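Search Jestmont Monthly
Enter keyword or topic
Go

The Slow Train to Wurnport

I have a confession to make before we get going: I used to be a terrible train passenger. I packed too much, I checked the clock at every stop, and I once spent an entire ride to Murkatville being mad at a vending machine. So when my editor asked if I'd like to take the old coast line all the way from Jestmont to Wurnport, with 17 stops and no dining car, I said yes mostly to see if I could get through it without sulking.

The line is 82 miles long, and a reasonable person in a reasonable car could drive it before lunch. The train leaves at 7:10 in the morning and gets in sometime after noon, depending on the freight traffic and (I suspect) the mood of the signals outside Murkatville. You can't reserve a seat. You can't really get online either, except for one glorious stretch behind the grain elevators where my phone suddenly woke up and delivered 34 messages at once. I read two of them and put it back in my bag.

And then I looked out the window, which I had somehow never done on a train for longer than a minute or so. What you get from a slow train is everybody's backyard! Trampolines, tomato cages, boats that haven't been near water in years, somebody's long line of bedsheets. Houses put on a nice face for the road and let it all hang out for the tracks, and I felt like I'd been let in on something.

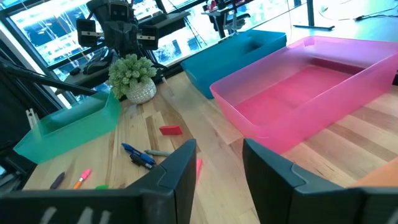
I'd brought a notebook along, planning to be very literary about the whole thing. By the fourth stop I had written down the price of my coffee and the word "herons." There really were a lot of herons, in my defense. The track runs right along the marsh there, so close that from the left side of the car you can't see any land at all, and the conductor slows down even more — I didn't think it was possible — and the whole car goes quiet. A kid across the aisle pressed his entire face to the glass. I wanted to do the same, but I was wearing lipstick.

If you go, sit on the left. Bring a sandwich, a better one than you think you need, and something for your neighbor, because by Murkatville you will be sharing. I traded half a turkey on rye for a bag of cherries and some very firm opinions about garden hoses. Bring a sweater too, even in June. The heat and the air conditioning on that train seem to be run by two people who aren't speaking.

Wurnport itself is small and smells like salt and fried dough. I had 2 hours before the ride back, and I spent most of them at Ferraro, a lunch counter up the hill from the station, eating clam soup out of a bowl the size of a hat. The soup was great. The pie was just okay, and I finished it anyway.

Then I walked back down early to be sure of getting a seat on the left, and remembered halfway home that going the other direction, the water's on the right.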